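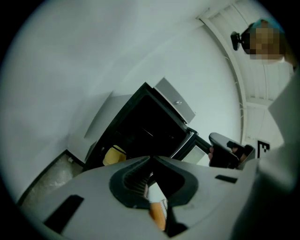
Kidier Hand-Held Gripper, Build Kit 2

Posted in July by the Sturnono workshop desk

The Kidier is a hand-operated gripper with a wrist-mounted fisheye camera, intended for recording manipulation demonstrations without a robot arm on the bench. It is supplied as a kit of printed parts, hardware and rubber inserts. Assembly suits a home shop or a shared workshop with a soldering station and a set of metric hex keys. No machining is required.

Body and inserts

The body shell is light grey and prints in two halves. The insert is a black, ribbed rubber saddle that presses into the front of the shell and leaves a narrow central opening. Seat it from the inside out. If the ribs sit proud of the shell, remove the insert, clean the channel with a deburring tool and refit. Do not glue it.

The slots on either side of the body should be cleared of support material before the halves are joined. The left slot is the wider of the two and will take a flat file.

Camera

The lens is circular fisheye. The image circle does not fill the sensor, and the corners record as black. Part of the gripper body stays in view along the bottom edge at all times, and this is used as a fixed reference when checking that the mount has not shifted. Focus is set once, then locked with a drop of removable threadlocker.

Two-handed use

Kits can be run singly or as a left and right pair. Paired units need separate storage cards and a shared start signal. The Diekmann sync lead (part 787) handles this and is sold separately. A head-mounted camera can be added on the same lead with the Ciltley splitter.

Fiducial markers

A sheet of black-and-white markers is included. Fix them to flat, rigid surfaces near the work. Cupboard doors are a poor choice, as a marker that moves with the door will upset the pose estimate. Matte stock is preferred; laminated markers glare under workshop lighting.

Working inside cabinets

Dark interiors are the usual cause of lost tracking. Lock exposure manually before opening the door, and keep some of the surrounding wall or floor in view while reaching in. Soft items should be gripped slowly, with the trigger spring set to its lighter position.

Parts and ordering

Complete kit, single: part 1234
Complete kit, left and right pair: part 2058
Sync lead: part 787

Print files are included with each kit. Builders using their own filament should choose a neutral colour; saturated colours in the shell tint the lower part of the image. Spare inserts ship in packs of 2.

14 shares | 6 comments

Related items
Ciltley splitter for head-mounted cameras
Diekmann sync lead, long version
Sturnono marker sheets, matte
Kidier trigger spring set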